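Section 4: Teaching the arms a tabletop job

By now you should have both arms bolted down, powered and talking to the Golestani control box (if not, go back to Section 3, because nothing below will work until the two green lights are on). This section takes you through showing the robot a job by remote control, one go at a time. I've used tidying up after a meal all the way through, as it's the job I started with myself at Ilholm and it has a nice mix of easy and awkward things in it.

You'll be holding a hand controller in each hand. Squeeze the trigger and the gripper closes, let go and it opens. The arm follows your wrist, at a scale you choose. That's really all there is to it, although your shoulders won't believe me on the first day!

4.1 Before you record anything

1. Put both arms into Rest from the main menu and wait for the beep.
2. Lay out the table. Use real things, the sort you'd find on anybody's table, and don't be too neat about it.
3. Open the session page and type a job name in plain words. "Clear the bowl" is fine. "Test3b_new" will drive you mad by June.
4. Set the movement scale to Half. You can go up to Full once you've got the feel of it.
5. Hold both controllers level in front of you and press Join. The arms will shift slightly as they line up with your hands.

Caution: keep clear of both arms when you press Join. If your hands are a long way from where the arms are, the line-up movement can be bigger than you expect.

Note: 544 on the small display means the box can't see one of the controllers. Nine times out of ten it's a flat battery.
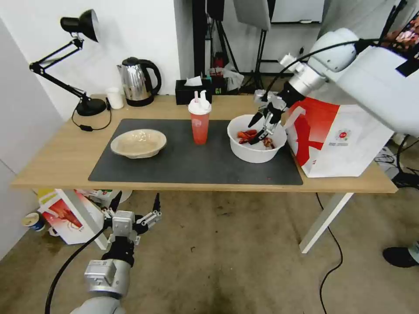
Reaching into a container is the first thing people find hard, so I'd practise it before you bother saving anything. Come down from above with your wrist nearly upright, and go slowly once the fingertips pass the rim. With a round white bowl like this one, with the food lying in the bottom, you want one finger going down beside the piece and some room left for the other. The idle arm can stay low in front of the table with its gripper open, well out of the way of the one doing the work. And leave the lamp and the kettle at the back where they are — the robot has to learn to work with clutter about.

4.2 Recording one go

1. Press and hold Record until you hear two short beeps.
2. Wait for a breath before you move. A still start makes trimming much easier later on.
3. Do the job at the speed you'd like the robot to do it. If you rush, so will it.
4. If you fumble a piece, carry on and pick it up again. A recovered fumble is a good thing to have in the set.
5. If you knock something right off the table, press Scrap and start over.
6. When you've finished, bring both arms back over the front edge and press Record again to stop.

Each go can last up to 180 seconds, after which the box stops recording by itself. If yours keep running over, split the job into two and give each part its own name. I did this with the clearing job and wished I'd done it sooner.

Caution: liquids. The grippers aren't sealed, and neither is the wrist plug. If there's a drink on the table, keep a lid on it and plan your path so you never carry anything dripping over the cables.

4.3 Getting a decent grip

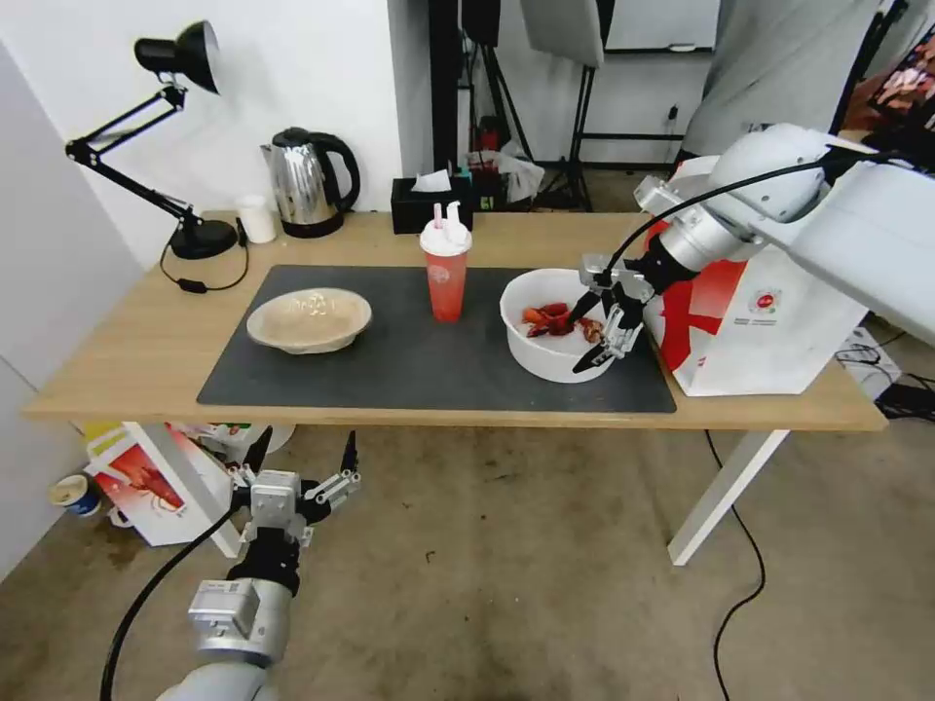 Grip force is set on the second page of the menu, and it goes from 1 to 9. I leave mine on 2 for food and anything with a thin shell, and only go higher for solid lumps. Start with the fingers open around the pieces, the way the right gripper is over the red bits in the deep white bowl, and then squeeze the trigger gently until you feel the buzz in your palm. Don't chase it with a harder squeeze. If the piece slips, let go fully, lift a little and come in from a slightly different side.

A few things that helped me:

Turn your whole forearm, as twisting only your wrist runs you into the joint limit very quickly.
Rest your elbows on something if you can.
Watch the fingertips and forget about the rest of the arm for a bit.
Stop every half hour or so. Tired goes are bad goes — I can spot mine a mile off when I play them back.

4.4 Changing the layout between goes

The robot will happily learn that the bowl lives in one exact spot, and then fall to pieces when you move it. So after every few goes, shift things. Slide the bowls along the mat, swap left and right, turn the bag round. Every so often take something away altogether.

1. Press Pause and wait until both arms have gone stiff.
2. Move what you want to move.
3. Check that no cable has been trapped or pulled tight.
4. Press Resume, then Join again.

Note: don't skip the second Join. The arms won't follow you until you've done it, and you'll think something has broken.

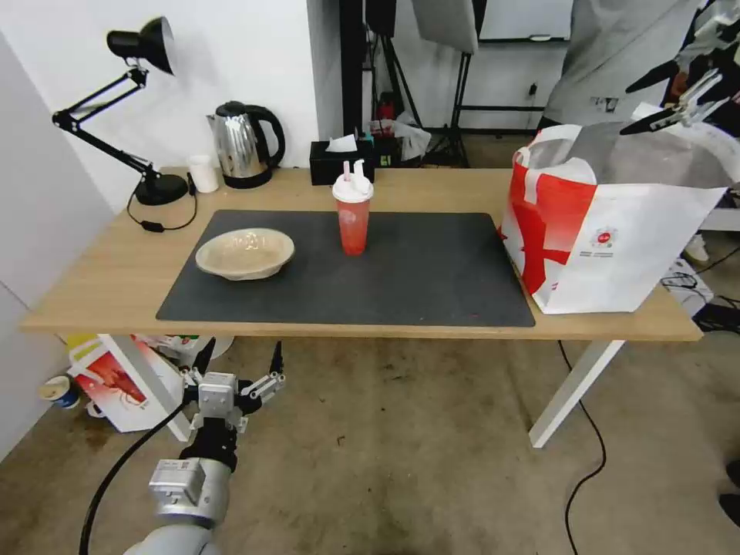

Table layout with the shallow bowl and lidded drink on the mat and the shopping bag at the right-hand end.

4.5 Saving and checking

Goes are kept on the box until you send them across to the Misitz viewer. The box holds some 4000 of them, so you're not likely to run out of room in a hurry, but I still send mine over at the end of each session.

1. Choose Send from the session page.
2. Open the viewer and play each go at double speed.
3. Mark it Keep, Trim or Bin. If you're dithering between Keep and Bin, bin it.
4. For a Trim, drag the two handles so that the go starts just before the first movement and ends when the arms are back at the front.

Caution: Bin is permanent once you close the viewer. There's no undo, and yes, I found that out the hard way.

If the playback looks jerky but the arms moved smoothly for you, check the network cable between the box and your computer before you re-record anything. Loose plugs at the Fulport end (the blue socket) caused most of my trouble. Training from your saved goes is covered in Section 5.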